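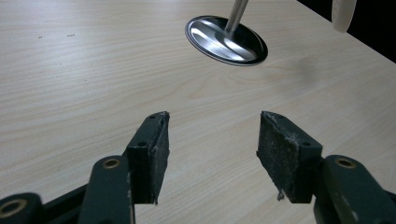 Support > Kitchen > Bravar > Care of the lid

We use cookies to remember your language. Accept / Settings

4.2 Cleaning the lid

1. Put the lid on a flat table with the rod pointing up.
2. Wipe the steel with a soft cloth and a little washing-up liquid.
3. Clean along the black rim - do not pull it.
4. Dry the rod from top to bottom.

Note: Finger marks show easily on polished steel. They do no harm.

CAUTION: Do not lift a full pot by the rod.

For a new rim, please write to Walczak and give part number 263.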